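Letport Makers Forum » Robotics » Grippers and end effectors

Printed fingers vs the Getlow soft pads on a hand-held gripper, three weeks in 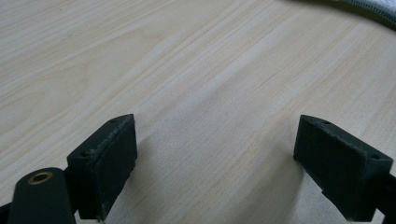 tinshed_bob wrote:
Evening all. I promised in the other thread that I'd report back once I'd had a proper go with both sets, so get the kettle on, as I do tend to ramble. The gripper is the hand-held one I've been putting together since February, with the camera looking down over the fingers, and I've been using it to record little pick and place jobs to play back on the Shehu arm later. The plain printed fingers are the ones I keep going back to. They're flat on the inside, so I know exactly where they'll meet, and I can swap them in the time it takes to find the right screwdriver (which in my shed is a generous allowance!). The Getlow pads are lovely on anything round or slippery, but they squash, and once they squash the width reading wanders off and I'm left guessing how wide the thing I was holding really was.

I did 80 picks with each set, same objects, same order. Printed fingers dropped 12, Getlow pads dropped 3. So on paper the pads win by a mile, and I still don't like them. Tell me I'm being daft.

marrowfat wrote:
You're being daft, and I say that with great affection. 12 against 3 isn't a matter of taste! Whatever you gain in tidy readings you lose every time a jar lands on the floor. What were the dropped ones, though? If they were all the same awkward thing, that's a different conversation.

tinshed_bob wrote:
Fair question. Nearly all of them were the glass spice jar and that wretched shiny pen. Blocks, sponges and the little cardboard boxes were fine with either.

quietgantry wrote:
Then I'm with Bob, mostly. We went round this same loop on the Grarerham build and ended up with flat fingers and a strip of thin rubber stuck on the inside faces. It gives you a good bit of the grip and hardly any of the squash. You have to replace the rubber now and then and it does look a bit home-made, but the width readings stayed sensible enough for the arm to follow. Have you got any wear on yours yet? Ours went pale along the top rim quite early on.

tinshed_bob wrote:
Yes, the left one has a greyish scuffed band along its upper rim, you can see it in the photo. I'm fairly relaxed about it as the inside faces are what matter, but I'd be glad to know if yours got any worse.

quietgantry wrote:
Ours didn't, no. Once the sharp bit had gone it settled down nicely.

pondweed752 wrote:
Can I be the grumpy one? You're all talking about fingers and I think the camera is the bigger problem. Dark fingers on a pale shiny table, with the exposure left on auto, and mine used to hunt up and down every time the gripper came in close. I'd fix the exposure first and then run the whole comparison again before deciding anything.

marrowfat wrote:
Exposure doesn't drop a spice jar, pondweed.

pondweed752 wrote:
It does when the arm is playing it back and can't tell where the jar is! Bob, were those drops by hand or on the arm?

tinshed_bob wrote:
By hand, every one of them, so I think marrowfat has you there. You've got me worried about the playback now, mind. I'll lock the exposure tomorrow, stick some rubber on a spare pair of fingers and do the same picks again. It'll be after the weekend before I've got through them all.

quietgantry wrote:
Wipe the faces with a bit of alcohol before you stick anything down, and leave it overnight if you can bear to.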